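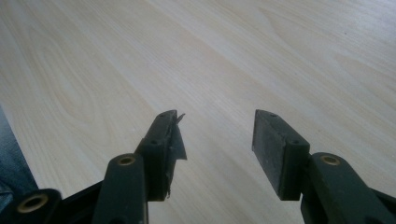

什么是调息法中的“止息”?

止息是指在吸气末或呼气末有意停顿呼吸的阶段,梵文称 kumbhaka。吸气后的停顿称内止息,呼气后的停顿称外止息。

第四章 呼吸的调节:调息法的结构与教学次序

4.1 本章范围

前三章讨论了体位法的分类、坐姿的力学条件以及放松练习的编排。本章讨论调息法(prāṇāyāma)。内容限于呼吸的分期、比例、常用技法和教学次序,生理学机制只在必要处提及,详细论述见第七章。冥想中的呼吸观察属于另一类练习,其特点是不改变呼吸的节律,放在第九章处理。

学完本章,读者应能够区分呼吸的四个阶段,用统一的记法书写一套呼吸比例,并能判断一名初学者是否具备进入止息练习的条件。

4.2 术语

prāṇāyāma 一词有两种拆分方式。其一为 prāṇa 加 yāma,后者意为约束、控制;其二为 prāṇa 加 āyāma,后者意为延展、伸长。两种拆分在语法上都有人主张,对技法的理解则各有侧重:前者强调对呼吸的节制,后者强调呼吸的延长。中文通行译名“调息”大体兼顾二者,本书沿用。

《瑜伽经》将调息列为八支中的第四支,位于坐法之后、制感之前。经文对坐法的要求是稳定而舒适,对调息的定义则是在坐法成就之后,中断吸与呼的流动。《哈他瑜伽之光》(Haṭhapradīpikā)成书较晚,对技法的记载更为具体,其中将止息分为八种。两部文献的用词有重叠,所指的练习却未必相同,引用时应注明出处。

本章使用的基本术语如下。

吸气(pūraka):主动吸入气息的阶段。
呼气(recaka):主动排出气息的阶段。
内止息(antara kumbhaka):吸气完成后的停顿。
外止息(bāhya kumbhaka):呼气完成后的停顿。
收束(bandha):配合止息使用的肌肉收缩,常见者为收颌、收腹与会阴收束。

4.3 比例的记法

一套呼吸比例按吸气、内止息、呼气、外止息的次序书写,各数之间以冒号分隔。不含止息的练习在相应位置写零。例如,等长呼吸记作 1:0:1:0,延长呼气记作 1:0:2:0,传统文献中常见的三段式记作 1:4:2:0。

比例不等于时长。比例中的一个单位可以是一秒,也可以是一次默数或一次脉搏。教学记录中应同时写明单位长度。克洛蒂尔德·科尔迪耶(Clotilde Cordier)在瓦姆维尔(Vamville)讲习班的讲义中主张以默数为单位,理由是学员盯着秒针时颈部容易前伸。埃莱娜·李(Hélène Li)则主张在入门阶段使用节拍器,以免学员在不自觉中缩短呼气。两种做法本书均予保留,同一班级内应只采用一种。

4.4 坐姿的先决条件

调息练习对坐姿的要求低于冥想,但有三项不可省略:骨盆不后倾,胸廓可以向侧面扩张,下颌不上抬。盘坐时膝部高于髋部者,应垫高坐处,或改坐椅子。坐椅时双脚平放,背部不靠椅背。

仰卧可用于呼吸觉察和延长呼气,不用于止息。孕期后段的学员不宜长时间仰卧,可改为侧卧或半卧。

4.5 教学次序

本书采用四个阶段的编排,每一阶段以前一阶段为条件。

第一阶段为觉察。学员不改变呼吸,只辨认气息在鼻腔、胸部和腹部的位置。教师不作数息,也不规定快慢。

第二阶段为均匀。学员使吸与呼的时长相等,声音和力度前后一致。判断标准为气流在起始和末尾没有突变。

第三阶段为延长。先延长呼气,后延长吸气。呼气延长到吸气的两倍后,维持该比例,再增加单位长度。出现下一次吸气急促的情况,即退回前一长度。

第四阶段为止息。先做内止息,时长不超过吸气。外止息应在内止息稳定之后引入。传统的 1:4:2:0 比例不属于入门内容,本章不给出练习方案。

常用的左右鼻孔交替呼吸可从第二阶段后期开始,初期不加止息。圣光调息(kapālabhāti)在部分文献中归入清洁法,其呼气短促主动,吸气被动,与本节所述次序不同,见4.8节。

4.6 一份课程记录

下列材料取自玛埃勒·戈斯兰(Maëlle Gosselin)的教学日志,日期为2018年2月10日。该班学员20人,其中19人完成了全部练习,一人因鼻塞在第二阶段后改为静坐。全课约432次呼吸,按教师的领数推算,学员个体之间有差异。

日志对第三阶段的记载较为详细。教师将单位定为一次默数,起始比例为 1:0:1:0,吸气为4个单位。呼气延长后,有学员报告肩部发紧,教师随即恢复等长呼吸,并让全班放下手印,双手置于大腿。日志未记录止息练习。

该记录可用于讨论教师如何退回前一阶段,不能用于说明练习的效果。全班没有对照,也没有后续测量。

4.7 禁忌与中止条件

患有未控制的高血压、青光眼、近期心脏疾病或癫痫者,不做止息和快速呼吸,是否参加其他练习应先咨询医生。孕期学员不做止息、收腹收束和圣光调息。焦虑发作期间,关注呼吸本身可能加重不适,可改为睁眼坐立或缓步行走。

练习中出现头晕、手指发麻、耳鸣、胸闷或明显的窒息感时,立即恢复自然呼吸。教师不得要求学员“坚持到下一轮”。症状在停止后仍不缓解的,当日不再练习,并应就医。

4.8 快速呼吸类技法

快速呼吸类技法包括圣光调息和风箱式调息(bhastrikā)。两者常被混用。圣光调息只有呼气是主动的,风箱式调息的吸与呼均为主动,且胸廓参与更多。各传承对速度和轮数的规定不一,本书以能否保持脊柱静止作为速度的上限:躯干开始前后晃动时,速度即已过快。

复习与讨论

一、写出下列练习的比例记法:等长呼吸;呼气为吸气两倍且无止息;吸气、内止息、呼气等长。
二、说明比例与单位长度的区别。
三、比较 prāṇāyāma 的两种拆分方式,各举一种与之相应的练习安排。
四、依据4.6节的材料,指出教师退回等长呼吸的依据,并讨论是否还有其他处理方式。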